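책상 위 작은 서랍장, 드디어 자리를 잡다

지난달부터 책상 정리 이야기를 계속 미뤄 왔는데요, 오늘은 꼭 써야겠어요. 요즘 제가 제일 좋아하는 물건이 하얀색 미니 서랍장이거든요! 세 칸짜리고, 앞면이 배처럼 볼록하게 나와 있고, 손잡이는 갈색 가죽 고리예요. 쇠 손잡이였으면 아마 안 데려왔을 것 같아요. 손가락을 쏙 걸어서 당기는 그 느낌이 정말 좋아요.

이 서랍장은 우스컴(Uscombe) 골목에 있는 중고 가게 '코다(Coda)'에서 만났어요. 원래는 액자를 사러 갔는데 계산대 옆 선반에 올라가 있는 걸 보고 그 자리에서 마음이 넘어갔죠. 가게 주인 누알라 핸러핸 씨가 "손때가 좀 있어요" 하고 미리 말해 줬는데, 저는 그게 오히려 마음에 들더라고요. 둥근 모서리랑 아래쪽 손잡이 주변에 회색, 검은색 자국이 꽤 있어요. 집에 와서 물티슈로 한 번, 주방 세제 묻힌 천으로 또 한 번 닦았는데 지워지는 자국이 있고 끝까지 버티는 자국이 있네요. 매직블록은 겁나서 아직 못 썼어요. 크림색 칠이 같이 벗겨질까 봐요. 혹시 이런 칠 위에 써 보신 분 계시면 댓글로 꼭 알려 주세요!

이제 칸 나누기 이야기. 처음 일주일은 완전히 실패였어요. 맨 위 칸에 펜을 눕혀 넣었더니 길이가 애매해서 대각선으로만 들어가고, 가운데 칸에는 충전 케이블을 넣었다가 열 때마다 줄이 걸려서 짜증이 났어요. 결국 다 쏟아 놓고 다시 시작했습니다. 바닥에 펼쳐 놓으니 클립만 62개가 나왔어요. 저 클립 산 기억이 없는데요?

지금은 이렇게 쓰고 있어요. 맨 위 칸은 클립이랑 집게, 여분 지우개. 가운데 칸은 우표하고 영수증. 영수증은 한 달에 한 번 비우기로 했으니까 5월 첫 주가 첫 시험이 되겠네요. 그리고 맨 아래 칸이 메모지 칸이에요. 이 칸은 얕은 편인데 메모지한테는 그 얕은 게 딱이에요. 깊으면 자꾸 위로 쌓게 되고, 쌓으면 밑에 있는 건 영영 안 쓰게 되잖아요. 지금은 하늘색 메모지 두 묶음, 큰 것 하나랑 작은 것 하나만 넣어 두었어요. 큰 건 할 일 적는 용, 작은 건 책갈피 대신이에요. 각 맞춰서 넣는 건 진작에 포기했고 그냥 툭 던져 넣어요. 그래도 서랍을 열면 하얀 바닥에 하늘색이 확 보여서 기분이 좋아요.

사실 메모지를 두 묶음으로 줄이는 게 제일 힘들었어요. 저 메모지 욕심이 정말 많거든요(친구 아르살란이 우리 집에 와서 세어 보더니 27묶음이래요). 색깔별로 다 꺼내 두면 고르다가 적으려던 걸 까먹어요. 그래서 나머지는 신발 상자에 넣어 옷장 위로 올렸고, 하나를 다 쓰면 그때 하나를 꺼내 오기로 했어요. 다음 차례는 연두색입니다, 벌써 정해 놨어요!

서랍 안에 칸막이를 넣을까도 생각해 봤어요. 소스트게이트 문구점에 700원짜리 종이 칸막이가 있길래 하나 사 왔는데, 앞면이 둥글다 보니 안쪽 앞부분에 빈틈이 생겨요. 잘라서 맞추면 될 것 같기도 하고, 맨 위 칸만 해 보면 될 것 같기도 하고요. 잘되면 다음 글에 올릴게요. 가죽 고리에는 무색 가죽 크림을 조금 발라 볼까 하는데, 하얀 칠에 묻을까 봐 면봉으로 살살 해 볼 생각이에요.

책상 위 자리는 스탠드 왼쪽으로 정했어요. 오른쪽에 뒀더니 마우스 쥔 손이 자꾸 부딪혀서요. 왼손으로 서랍을 여는 게 처음엔 어색했는데 며칠 지나니까 전화 받으면서도 메모지를 꺼낼 수 있게 됐어요. 이거 진짜 편해요. 다음 주에는 그 옆에 둘 연필꽂이를 찾으러 코다에 또 가 보려고요.

최종 수정: 2018년 4월 26일

문의는 방명록에 남겨 주세요 | © 닉 기올라(Nic Giolla)의 책상 일기 | 맨 위로
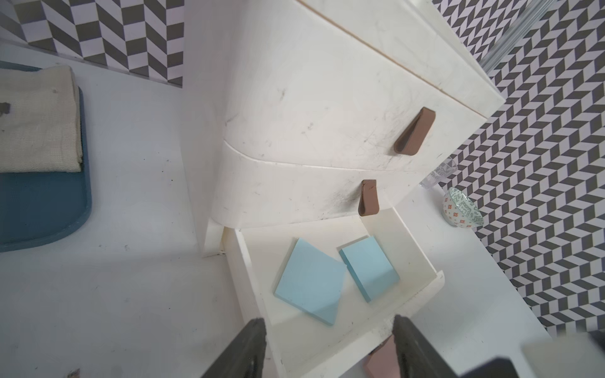
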